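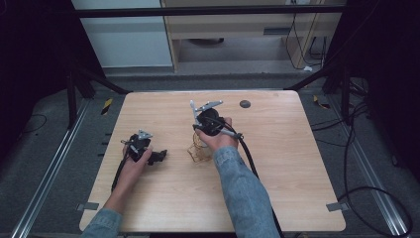 Pale wood tabletop, rounded corners, gray carpet.

Home | Blog | Table Care | FAQ | Say Hi

Table questions I get a lot

I run Jinska out of a rented unit on Pfeiffer Street in Dronbridge, fixing up secondhand tables and selling most of them on. My inbox is full of the same handful of questions, so I've put my answers on one page. If yours is missing, send it over!

How do I get rid of a white ring?

Leave it overnight first. Lots of white rings are just moisture caught in the finish and they fade by themselves. If it's still there in the morning, I lay a dry cotton cloth over it and run a warm iron across for a few seconds at a time (no steam, please). Lift, look, repeat. Stop if the finish starts to feel sticky.

And a black ring?

Sorry, that one's harder. Black usually means water has gotten down into the wood, and on oak that can leave a really dark mark. You'll probably need to take the finish off that area and use a wood bleach with oxalic acid in it. Wear gloves and read the label twice. I still get nervous doing these.

Oil or varnish?

I like oil for a table that gets used every day. It scratches, sure, but you can rub a bit more in on a Friday evening and it looks great by breakfast. Varnish stands up better to spilled juice and small children – but once it chips you're looking at a bigger job. My sister-in-law went with varnish and she's perfectly happy, so don't let me talk you out of it.

Oily rags can heat up and catch fire by themselves, so lay them out flat outdoors to dry. Never ball them up in the trash.

What wax do you use?

Trundero, the clear one in the flat tin. Thin coat, let it haze, buff it off. People put on way too much and then write to ask why the table feels like a candle.

Can I sand a veneer top?

Gently, and by hand. I've gone through veneer with a power sander exactly once and I can still picture the spot. Start with 180 grit and check the edges all the time, they go first.

My table wobbles on carpet. What do I do?

Try it on a hard floor before you blame the legs. Carpet can be lumpy, especially near the wall where the tack strip is. If it rocks on the hard floor too, tighten every bolt and then think about a felt pad under the short leg.

Do you deliver?

Yes, anywhere in Dronbridge for $125, and that includes carrying it up stairs. I'll take the legs off if they come off. Measure your doorway before I get there!

How long does a refinish take?

Plan on 5 weeks. Oil finishes need time between coats and I won't rush them. October is always slammed – everybody wants a table for Thanksgiving.

Get the Jinska letter! More than 3,000 readers, one email a month. Enter your email to sign up.

Recent posts
Taking apart a stuck extension leaf
4 chairs, one bad weekend
What I keep in my finishing drawer
Is that oak or ash?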